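Pudorex Launches the Taltolmont, a Washable Travel Bed for Dogs Who Like to Come Along

Folding dog bed with a zip-off cover and a grippy base arrives in shops and online this July

We use cookies to remember what is in your basket and to see which pages people read. By carrying on you agree to this. Change your cookie settings at any time.

Pudorex, the family-run maker of beds, blankets and travel goods for dogs and cats, is very pleased to announce the Taltolmont, a folding travel bed which has been a long time coming and which we think a great many dogs (and the people who carry their things) will be glad to see. It goes on sale in July through the Pudorex website and through independent pet shops that stock the Dursun range.

The Taltolmont is made for the sort of dog who goes everywhere: to the caravan, to the grandparents, to the pub garden, to the office once a fortnight, and to that one holiday cottage with the stone floors. It folds in half along a soft hinge, fastens with two wide straps and carries by a padded handle on the long side, so that you still have a hand free for the lead.

We have been making beds for the home for 19 years, and in all that time the letter we have had most often goes something like this: "He loves his bed, but it won't fit in the car." Ordinary beds are bulky things. Squash one into a boot beside the suitcases and it comes out at the other end looking rather sorry for itself, and a dog who finds his bed has gone a funny shape will often choose the sofa instead. The first drawings for the Taltolmont came out of a drawer full of those letters, and we are grateful to everybody who took the trouble to write. 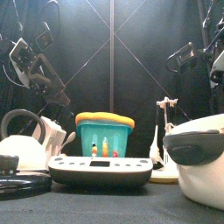 What is inside

The filling is a single slab of firm foam with a softer layer on top, cut so that the fold falls between two blocks and the foam itself never has to bend. Your dog lies across the join without feeling it, even the bony ones -- and we have been careful about the bony ones, as greyhounds and lurchers make up a good share of our customers. A raised bolster runs along three sides for dogs who like to rest their chin on something, and the front is left low so that older dogs and short-legged dogs can step straight in.

The cover is a close-woven cotton blend with a brushed finish. It is not the fluffiest fabric we sell, and we did go back and forth over that, but fluffy covers hold on to sand and grass seeds in a way that makes a seaside holiday feel very long. This one can be shaken out at the back door. The zip goes round three sides and tucks into a little fabric garage at the end, where it is out of reach of puppies who enjoy a zip.

Underneath is a waterproof base with a dotted grip, which keeps the bed where you put it on tiles and floorboards. The base also comes a short way up the sides, which makes a difference on dewy grass.

Sizes and colours

There are three sizes. Small suits terriers, dachshunds and most cats, should you have a cat who travels. Medium is right for spaniels, beagles and the smaller collies. Large is for labradors and retrievers, and for any dog who sleeps with all four legs out. If your dog falls between two sizes we would gently suggest the larger one, particularly if he is a stretcher, though do measure your boot first. All the sizes fold to half their length, and a chart with the folded measurements is on the product page.

Colours for this first season are Moss, Oatmeal and a dark blue that we have called Harbour. Oatmeal is lovely but it does show a muddy paw, and we would rather say so now. Spare covers are sold separately in all three colours and fit any Taltolmont of the same size, so you can have one on the bed and one in the wash.
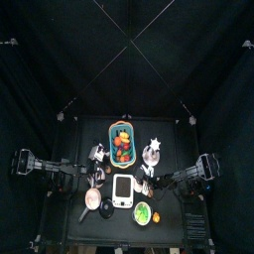
Page last updated: July

Looking after it

The cover washes at 40 degrees with an ordinary non-biological powder. Please leave out the fabric softener, which clogs the weave and makes it slower to dry. Close the zip before it goes in the machine, and brush off as much hair as you can beforehand -- your washing machine will thank you for it. It can be line dried or tumble dried on low. The inner foam has its own thin liner, which should be wiped with a damp cloth and left somewhere airy. The foam should not go in the machine at all, and it should not be left to dry on a radiator.

The grip base can be wiped down or rinsed with a hose. Let it dry fully before you fold the bed up for the winter, or it may smell a little musty come spring. If that does happen, an afternoon outside on a breezy day usually puts it right.

Helping your dog settle

A new bed can be a strange thing to a dog, especially in a strange place, so we suggest introducing the Taltolmont at home well before you travel. Put it down open beside the usual bed and leave it be. Most dogs will have a sniff, walk off, and come back later when they think you aren't looking. A worn jumper or the blanket from the old bed helps a great deal. Feed a treat or two on it by all means, but try not to coax a nervous dog on to it by the collar, as that tends to put them off for longer.

Once you are away, set it down in a quiet corner with a wall on one side, out of the draught and away from the door. Dogs who are unsettled in new places often like to have their back against something. Water within reach is a kindness too, though perhaps not so close that the bolster gets a soaking.

Please note that the Taltolmont is a bed and is not a car restraint. Dogs travelling in a vehicle should be secured in the usual way with a harness, crate or guard. It does fit nicely inside many crates, and there are crate measurements alongside the size chart for anybody who would like to check.

Also new from Dursun

Alongside the bed we are adding 6 matching pieces to the Dursun travel range. They are a roll-up feeding mat, a folding water bowl, a food pouch with a drawstring neck, a drying towel with hand pockets at each end, a lead bag that clips to a belt, and a light blanket in the same fabric as the Taltolmont cover. The towel has been the favourite among our own staff. It is long enough to wrap right round a wet spaniel, and the pockets mean your sleeves stay dry, at least for the first minute.

The pieces are sold singly. There is also a gift set with the towel, bowl and mat in a cotton bag, which we hope will be useful to people who have been invited to stay somewhere with their dog and would like to arrive looking organised.

Where to find it

The Taltolmont will be in stock at independent pet shops across England, Scotland and Wales, with deliveries to Northern Ireland following shortly after. Our long-standing distribution partner, Trider, is looking after all trade orders, and shops that already hold a Trider account can add the new lines to their usual order without filling in anything further. Shops that are new to us are warmly invited to get in touch. A display stand is available with opening orders of 8 beds or more, and it takes up no more floor than a sack of kibble.

Every bed comes with a 2 year guarantee covering the seams, the zip, the straps and the handle. It does not cover chewing, we're afraid, but replacement straps and covers can be bought on their own, and our repairs bench is always happy to look at a bed that has had a hard life. Send us a note and a photograph first and we will tell you whether it is worth the postage.

About Pudorex

Pudorex designs and sells beds, blankets and travel goods for dogs and cats. The company began with a single round cushion sold from a market stall and now makes home and travel ranges, including Dursun, for pet shops and for customers who buy direct. Its beds are cut and sewn in small batches, and spare covers are kept for older styles wherever the fabric can still be found.

Notes for editors

Samples of the Taltolmont are available for review in all sizes. Please tell us the breed and rough size of the dog who will be doing the testing, and whether he or she is a chewer, a digger or a leaner, so that we can send the right one. Samples need not be returned once they have been slept on. Fabric swatches, the full size chart and trade prices can be had from the Pudorex press desk through the contact form on our website, and the desk is open until 5pm.

Sign up to the Pudorex newsletter for new colours, spare cover offers and seasonal advice. You can unsubscribe whenever you like.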